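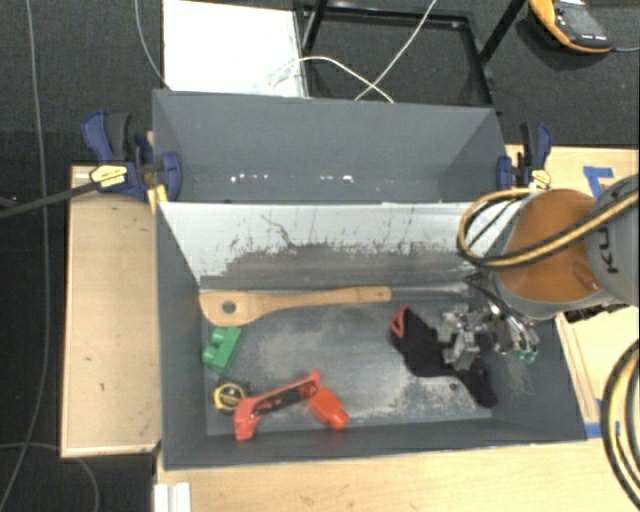

빈 피킹 학습 데이터, 실패한 시도도 그냥 다 모아서 넣어야 하나요?

안녕하세요, 눈팅만 하다가 처음으로 글 올려봅니다. 저는 작은 팀에서 잡동사니 집기 데이터를 모으는 일을 맡고 있어요. 상자 안에 물건을 섞어 놓고 로봇 팔이 스스로 집어 보게 한 다음, 그때의 영상이랑 관절값, 그리퍼 벌림 정도를 한 묶음으로 저장하는 방식입니다. 물건은 일부러 성격이 다른 것들로 골랐는데요, 나무 숟가락처럼 생긴 조리도구(머리에 구멍 뚫린 거), 초록색 플라스틱 블록, 노란색이랑 검은색 섞인 줄자, 빨간 플라스틱 공구 모양 물건, 그리고 양말 같은 검은 천까지 회색 상자 하나에 같이 넣어 놓고 돌려요. 상자는 앞뒤로 두 개 붙여 놨고, 앞 상자에서 집은 걸 뒤 상자로 옮기면 성공으로 치고 있습니다. 다 옮겨지면 이번엔 반대 방향으로 돌리고요.

문제는 성공률이에요. 지난주에 정리해 보니 에피소드의 40퍼센트가 실패더라고요. 그중에서도 천 종류가 정말 심해요. 블록이나 줄자는 그럭저럭 집는데 천은 손가락 사이로 스르륵 빠지거나, 집었다 싶었는데 들어 올리는 중간에 툭 떨어집니다. 숟가락은 또 숟가락대로 벽에 바짝 붙어 버리면 그리퍼가 들어갈 틈이 없어서 벽만 긁다가 끝나고요 ㅠㅠ

저희 쪽 의견이 둘로 갈렸어요. 한쪽은 실패한 건 다 버리고 성공한 것만 학습에 쓰자고 하고, 다른 쪽은 실패도 정보니까 무조건 다 넣자고 합니다. 저는 후자 쪽인데 근거를 대라고 하면 말문이 막혀요. 예전에 있던 Emen이라는 내부 프로젝트에서는 성공한 것만 썼다는데 그때 문서가 남아 있지 않아서 왜 그랬는지를 모르겠고요.

궁금한 걸 정리하면 이렇습니다.

실패 에피소드를 넣는다면 성공이랑 같은 비중으로 넣어도 되는지요. 그리고 "들었다가 떨어뜨린 것"이랑 "아예 못 잡은 것"을 구분해서 라벨을 달아야 하는지도 궁금해요. 지금은 그냥 0이랑 1만 달고 있거든요. 마지막으로 천만 따로 모아서 집중적으로 돌리는 게 나은지, 지금처럼 섞어 놓고 돌리는 게 나은지도 경험 있으신 분 계시면 좀 알려주세요. 저장은 Plirnora로 하고 있는데 라벨 칸을 나중에 늘리려면 꽤 번거로워서, 더 쌓이기 전에 정하고 싶어요. 미리 감사드립니다!

작성자: 상자앞에서하루종일
2019년 1월 15일

집게손가락둘

와 저랑 거의 똑같은 고민을 하고 계시네요. 저도 작년 7월부터 비슷한 걸 돌리고 있어서 반가운 마음에 길게 적어 봅니다.

제일 먼저 여쭤봐야 할 게, 학습을 어떤 식으로 하시나요? 글만 봐서는 모르겠는데 이게 제일 중요해요. 사람이 조종한 걸 그대로 따라 하게 만드는 모방 학습이면 실패를 그냥 섞어 넣으시면 안 됩니다. 모델 입장에서는 떨어뜨리는 동작도 정답이라고 배우는 거니까요. 저는 이걸 모르고 초반에 다 때려 넣었다가, 모델이 물건 위에서 손가락만 오므렸다 폈다 하는 이상한 버릇을 배워서 2주치를 다시 돌렸어요...

반대로 "이 위치에서 이렇게 집으면 성공할까?"를 맞히는 쪽, 그러니까 성공 확률을 예측하는 모델이면 실패 데이터는 꼭 있어야 합니다. 성공만 보여주면 어디를 찍어도 성공이라고 답해 버려요. 로봇이 스스로 집어 보게 한다고 쓰신 걸 보면 이쪽에 가까우신 것 같은데, 그렇다면 40퍼센트 실패는 나쁜 비율이 아니에요. 저는 처음에 실패가 87퍼센트였습니다 ㅋㅋㅋ 그때는 성공이 너무 귀해서 성공한 걸 배치에 더 자주 뽑히게 해 놓고 학습시켰어요. 지금 비율이면 저라면 그냥 있는 그대로 넣고 먼저 한번 돌려볼 것 같아요.

라벨은 무조건 나누세요. 저는 지금 이렇게 달고 있어요. 못 닿음(벽이나 다른 물건에 걸림), 닿았는데 못 잡음, 들다가 놓침, 옮기다가 놓침, 성공. 이렇게 5단계예요. 나중에 0이랑 1로 합치는 건 한 줄이면 되는데, 합쳐진 걸 다시 나누려면 영상을 전부 다시 봐야 하거든요. 말씀하신 숟가락은 못 닿음이고 천은 들다가 놓침이라 원인이 완전히 다른데, 지금은 둘 다 0이라 모델은 물론이고 사람도 구분을 못 하잖아요.

그리고 라벨을 사람이 다 달 필요는 없어요. 닫기 명령을 준 뒤에 손가락 간격이 끝까지 닫혔는지만 봐도 못 잡은 건 꽤 걸러집니다. 다만 양말 같은 얇은 천은 잡았는데도 거의 끝까지 닫혀서 이 방법이 잘 안 통해요. 저는 천만 들기 전이랑 들고 난 뒤의 상자 사진을 비교해서 판정합니다. 이때 상자가 움직이면 비교가 엉망이 되니까 꼭 고정해 두시고요. 글쓴님은 클램프를 양쪽에 두셨으니 이 부분은 별걱정 없으실 듯해요.

벽에 붙는 문제는 저도 완전히 해결은 못 했어요. 못 닿음이 연달아 나오면 중간에 물건을 안쪽으로 한번 밀어 주는 동작을 끼워 넣었더니 좀 덜해졌습니다. 대신 미는 동작은 별도 에피소드로 저장하세요. 집기 에피소드 안에 같이 들어가 있으면 나중에 잘라내느라 고생합니다.

밤샘라벨러

실패도 다 넣으세요. 데이터는 많을수록 좋습니다. 저희는 Howells에서 나온 공개 자료 받아서 그냥 전부 섞어 썼는데 잘 됐어요. 천은 그리퍼를 바꾸는 게 빠릅니다.

구석자리_07

윗분 말씀에 하나만 조심스럽게 보태자면, 다른 데서 받은 데이터를 섞으실 때는 그쪽에서 성공을 뭐라고 정의했는지부터 보셔야 해요. 어떤 데는 들어 올리기만 하면 성공이고, 글쓴님은 옆 상자까지 옮겨야 성공이잖아요. 같은 1이라도 뜻이 다르면 섞을수록 더 헷갈립니다.

저는 천 얘기만 좀 할게요. 저도 처음에는 천만 잔뜩 모아서 돌렸거든요. 그랬더니 천만 있는 상자에서는 잘 집는데, 딱딱한 물건이 옆에 있으면 자꾸 그쪽에 걸려서 헤매는 거예요. 그래서 지금은 섞인 상태를 기본으로 하고 천 비율만 올려서 돌립니다. 26개 들어가는 물건 세트에서 천을 절반 가까이로 올렸고, 한 상자에 다 붓지는 않고 조금씩 나눠 넣어요.

또 하나, 천은 같은 자리에 같은 모양으로 놓이는 일이 생각보다 많아요. 옮기고 놓고를 반복하다 보면 맨날 길쭉하게 늘어진 모양만 나옵니다. 사진에 있는 검은 것도 중간이 꺾이긴 했지만 대체로 길게 뻗어 있잖아요. 뭉친 모양, 접힌 모양, 다른 물건 밑에 깔린 모양도 사람이 가끔 손으로 만들어서 넣어 주세요. 귀찮아도 저는 이걸 하고 나서 차이가 제일 컸어요.

아 그리고 물건 색이요. 검은 천이 회색 바닥에 있으면 그나마 보이는데, 회색 양말을 넣어 보시면 깊이 카메라든 컬러든 둘 다 힘들어합니다. 나중에 성공률이 떨어졌다고 놀라지 마시고 처음부터 물건별로 따로 집계해 두세요. Puvthorpe 쪽 스크립트에 물건 이름별로 표 뽑아 주는 게 있는데, Plirnora에서 내보낸 파일도 칸 이름만 맞추면 읽힙니다. 저는 그렇게 쓰고 있어요.

상자앞에서하루종일

다들 감사합니다!! 제가 학습 방식을 안 적었네요. 성공 확률 예측하는 쪽 맞아요. 그럼 실패는 그대로 두고 라벨부터 5단계로 바꿔 보겠습니다. 이미 쌓인 건 손가락 간격으로 먼저 한 번 거르고, 천 들어간 것만 영상으로 다시 보려고요. 그리퍼 교체는 당장은 예산이 없어서 어렵고요 ㅎㅎ 회색 양말은 집에서 하나 가져와 보겠습니다.

혹시 못 닿음이랑 닿았는데 못 잡음의 경계는 어떻게 잡으시나요? 손가락 끝이 물건을 살짝 스친 것도 닿은 걸로 치시는지 궁금해요.

집게손가락둘

저는 물건이 조금이라도 움직였으면 닿은 걸로 칩니다. 애매하면 메모 칸에 "애매"라고만 적어 두고 학습에서는 빼요. 판정 기준을 중간에 바꾸시게 되면 바꾼 날짜는 꼭 남겨 두세요.

관련 글
에피소드 길이가 제각각일 때 뒤쪽을 잘라야 하나요
카메라 위치를 살짝 옮겼는데 이전 데이터 계속 써도 될까요
Plirnora 라벨 칸 추가하는 방법
상자 벽에 붙은 물건 떼어내는 동작 공유합니다
투명한 물건 깊이값이 비어서 나와요
밤새 무인으로 돌릴 때 멈춤 조건 어떻게 거시나요
Puvthorpe 스크립트 한글 파일명 오류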